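# The Kitchen Shift

The robotics club at Vorside Community College does not build robots that fight. It has no arena and no trophies from driving contests. For most of this school year its members have been teaching a machine to put groceries away.

The club has 16 members this term. Most are in the two-year engineering track, a few study nursing or business, and one signed up for the free pizza and stayed. They meet in a pair of joined rooms behind the machine shop, where the heat is either off or too high. The project is called Eshun, after a street near campus, and it is the club's entry in the Wuvier Household Challenge, a regional contest held in March.

The contest rules are short. Each team gets a kitchen it has never seen, a list of tasks and 40 minutes. A robot arm has to open doors, move food and dishes, and leave everything unbroken. Teams can train their software any way they like, as long as students do the work.

Vorside's way is to collect a lot of examples by hand. Club members carry out the tasks themselves, using hand-held grippers with the same kind of fingers the arm has. The recordings go into a training program that runs overnight on two computers in the library basement. In the morning somebody checks the results and posts them in the group chat, usually with a complaint.

Refrigerators have taken up the winter. A cupboard door swings freely once it starts moving, but a fridge door holds shut until the seal gives, and then it comes fast. After that there is the shelf. Wire shelves catch the edge of a plate. Round fruit rolls if the plate tips, and an early version of the software tipped it every time. 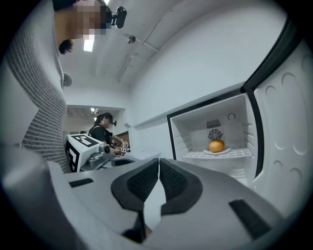

Oranges are harder than they look, according to Zuter, who would rather do cups all day. Cups stay where you leave them. With an orange on a plate you have to keep the whole arm level from the counter to the shelf and back, and by the end of a shift your wrist knows it.

A shift is two hours. Members sign up in pairs on a sheet taped to the door, and there is a rule against taking two in a row. The club tried longer sessions in the fall and found that tired people made sloppy recordings. The software learned the sloppiness along with everything else. For a while the arm paused before every grab, and it took the members a week to trace the habit to a single long evening when everyone had been hesitating.

They threw out that evening's work and wrote a checklist. It fits on one page. Check the charge, check the clock, start with the fingers open, don't talk to your partner during a run. The last item is the one most often broken.

Money is tight. The college gives the club a small yearly budget, and the rest comes from a bake sale and a parts supplier that sells them returned motors at a discount. The mini fridge came from a dorm clear-out. The arm is on loan from the engineering department and has to be back in its lab by eight every morning.

Progress is tracked on a whiteboard. At the start of the winter term, the arm finished the fridge task on 10 percent of its tries. The latest figure is 69. Most of the remaining failures happen at the door, when the arm lets go too early and the door drifts back toward it. One group wants to record more door openings. Another wants to change how the arm holds the handle. They have agreed to try both and compare.

The team will leave for the contest in two vans, with the arm packed in foam and a spare set of finger pads in someone's backpack. Before then the sign-up sheet has to be filled through the end of the month. The early shifts still have gaps.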